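Two White Pieces for the Back Room
Posted by Hema Unnithan, Aug 15, 2021
Gallery

We have been short of closed storage in the back room at Dosdale since February. The open shelves were fine for boxes, but small things kept ending up on the windowsill. Two small white pieces came out of it: a cube cabinet with one door and a chest with three drawers. Both are plain and both are meant to go under the long shelf, side by side.

Both pieces are on a table with a cloth over it. Anil Bhat did the measuring and I did the writing.

The cube

The cube is the simpler of the two. It has a flat top, a frame and a single door on the front. I wanted something that would not need matching to anything else, and plain white was the easy choice. The top panel comes forward a little over the door, so it reads as a thin white band along the front.

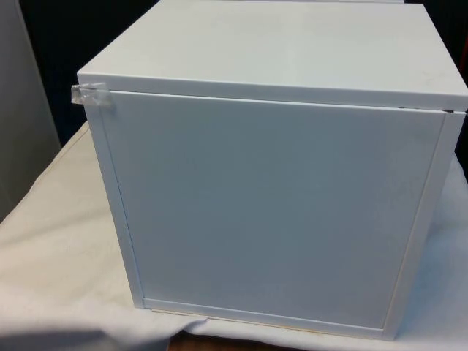
Inside it will hold the things we use once or twice a month: the label printer, spare extension cords and the first aid box. Cameron Dunstan wanted the paper in there as well, but paper is heavy and I would sooner keep it on the floor shelf. We settled on one pack of 200 sheets in the cube and the rest below.

The door has no handle or knob on the outside. Some people at Dosdale liked that and some did not. Shobha Panicker asked for a fabric loop at the side, and we may still add one. A stick-on knob would also do the job, though I think it would look out of place on such a flat front.

There is a small piece of clear tape at the upper left corner. The raw edge along the base shows as a thin beige line, and I plan to leave it as it is. Once the cube is under the shelf, you would have to kneel down to notice it. 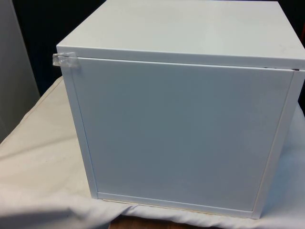 The drawers

The chest is small too, with three drawers in a stack. The lower two have recessed rectangular handles, so there is nothing on them to catch a sleeve. The top drawer is shallow inside, with thin sides and a light-colored floor. It will take pens, tape, scissors and the keys for the meeting room.

Afiq Tuhumury has already claimed the middle drawer for batteries and chargers. The bottom one is for cables, sorted into bags. We have 33 cables that somebody still wants, according to his list, and a box of others that can go to the recycling point at Kekgate.

White shows marks, so both pieces will get a wipe with a damp cloth at the end of the month. No sprays, please – the last one we used on the shelves left streaks.

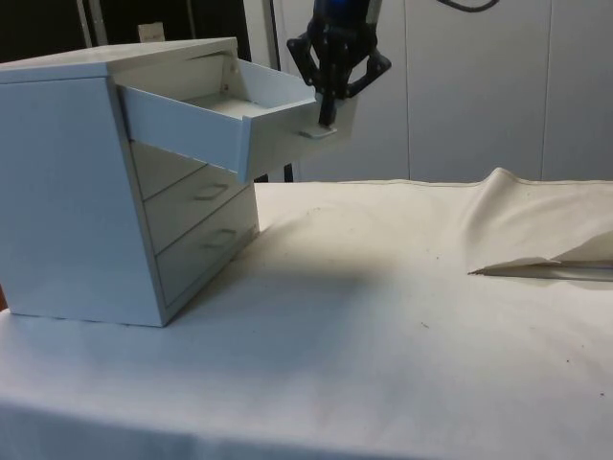

Can the chest stand on top of the cube?
We are keeping them side by side. The long shelf is too low for a stack, and a full top drawer pulled far out on a small chest puts a lot of weight forward. If the shelf ever moves, we can look at it again.

Where they will go

The space under the shelf is wide enough for both with 11 inches left over. Anil wants to use the gap for the folding step, which has been leaning against the radiator since we moved in. The cube goes on the left and the chest on the right, nearest the desk, because the drawers will be opened far more often than the door.
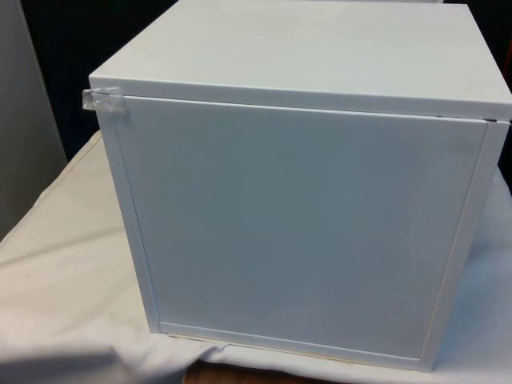
I have asked for felt pads for the bottoms so they can be slid out when the floor is cleaned. Shobha is making labels for the drawers in the same gray lettering as the shelf labels. The cube will get one label on the side strip and none on the door.

If you have things on the windowsill in the back room, please take them home or tell Afiq which drawer they belong in. The old shoe boxes are going out with the recycling, and the two plastic trays are free to anyone who wants them.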